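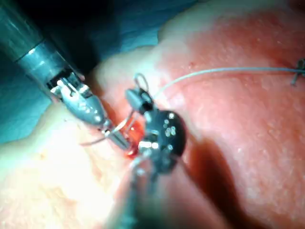
Chore automation is the business of getting machines to do the jobs we do with our hands at home and on the shop floor, and I've been keeping this entry going for longer than I care to admit. The short version is that machines can do a few chores well, a good many badly, and the ones with floppy things in them hardly at all. I put sewing under floppy things, and I count stitching up a wound as sewing, whatever a surgeon might say. Look at what two instruments have to deal with over one small slit in a soft pink pad: there's the opening itself, bright red and wet, a strand of thread lying by the silver jaws, a loop of it standing up behind the dark tool, and a long pale length wandering off to a little knot with short tails. Every bit of that thread can go somewhere you didn't want it to. Now think about hemming curtains!

Why thread is such a pain

A box keeps its shape when you pick it up. Thread doesn't, and neither does a duvet cover, a bin bag or a lettuce. A machine working with thread has to keep track of the whole length, including the bits it isn't holding and the bits hidden behind its own tools. It also has to pull hard enough to close the gap without tearing what it's sewing (I can't always manage that myself, and I've had a sewing box since I was nine). Tying a knot is worse again, as both ends are loose and one of them has to go through a loop that is trying to shut.

One thing that trips people up is the word "robotic". Plenty of robotic instruments are steered by a person from start to finish, with the machine following hand movements on a smaller scale. That's a lovely bit of kit, but it isn't a machine doing the job by itself, and you can't tell which you've got from a still picture. When I say "can do" in this entry I mean with hands off.

Sewing and mending

Ordinary sewing machines have done straight seams for ages, provided someone feeds the cloth. The feeding is the chore. The Lollodwood workshop, where I spent most of March making a nuisance of myself, had a Komlow bench arm set up to sew buttons on work shirts. It got through 162 shirts while I was there, and I'd have happily worn most of them. It needed each shirt pinned flat on a board first, though, and the pinning took a person longer than the button took the arm. Nathalie Tremblay ran that bench and reckoned she could do 70 by hand in the time it took to sort out one bad tangle. I think she was exaggerating, but I did see the tangle.

Laundry and kitchen

Washing and drying were cracked long ago, and folding is coming along. The Poltia folder will do a towel nicely and a T-shirt passably, but give it a fitted sheet and you get a sort of parcel. In the kitchen, dishwashers are brilliant and loading them is still up to us. Van Damme showed a loading arm that managed plates and mugs in a rack it knew, at around 5 minutes a load. Wooden spoons were left on the side.

Shop floor

This is where machines earn their keep, mostly with stiff things that turn up in the same place each time. Lollodwood's packing line shifts 400 cartons a shift with one person keeping an eye on it. Cable fitting, hose fitting and anything in a soft bag are still done by hand there, and I couldn't find anyone who expected that to change soon.

See also: folding, knots, grippers, darning (entry needs work, please help if you know about wool).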